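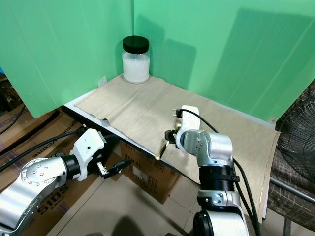
How Do People Buy a Robot?

When you want a new bike, you might look at the price tag, count your savings and decide. Buying a robot works in a similar way, but there are more price tags to look at. The robot is only one of them.

Harpreet Sutherland plans the equipment for a small workshop called Drorgate, where people teach robot arms to handle everyday things such as jars and cups. Her job starts long before a robot arrives.

What is the job?

The first thing Harpreet writes down is what the robot has to do. A robot that lifts car doors must be big and very strong. A robot that picks up a jar from a table can be much smaller. Strong robots cost more and need more room, so it makes no sense to buy one if the heaviest thing it will ever lift is a jar.

She also asks how many arms the job needs. Try opening a jar with one hand. It can be done, but you have to squeeze the jar against something. With 2 arms, a robot can hold the jar with one and turn the lid with the other. Of course, 2 arms cost more than one.

What goes on the end?

A robot arm usually comes without a hand. The part on the end is often sold separately. One common kind is called a gripper, and many grippers have two fingers that open and close. The arms on one robot don't have to match — the right arm can carry a different tool from the left.

Harpreet checks that each gripper fits the arm it is meant for. The screw holes have to line up, and the plug on the cable has to match the socket. If they don't, she has to buy an adapter, and that goes on the list too.

The cheap things

Some of the most useful equipment in a robot workshop is not special at all. A table. A cloth mat to go over it. Plain green panels to stand behind the table, so the robot's cameras have a simple background to look at. Jars with lids that screw on and off. Cables, and then more cables.

Harpreet keeps $100 of her budget for small things like these. She says it is always the first money to run out.

Making a budget

A budget is a plan for spending money. For one new workspace, Harpreet had $2000 to spend on everything except the arms, which the workshop had already paid for. She asked two shops, Pivora and Simard, to tell her their prices in writing. A price in writing is called a quote.

Pivora's grippers cost less, but delivery was extra. Simard's cost more, and delivery was included. When she added everything up, Simard's total was $30 lower. She would have missed that if she had looked only at the price of the grippers.

Planning for later

Robots wear out, just like shoes. Fingers get scratched and cables get bent, so Harpreet saves part of her money for repairs. She also asks how long a new part takes to arrive. If the answer is a month, she orders a spare in May for a busy June.

Try it yourself

Think of a job you would like a robot to do at home. Jundon, a robot club for kids, gives its new members this list to fill in:

What will the robot pick up?
How heavy is the heaviest thing?
How many arms does it need?
Where will it stand?
What else do you have to buy?
How much will you save for repairs?

Ask an adult to help you look up some prices, then add them up. If the total is too high, go back to the first question and choose a smaller job.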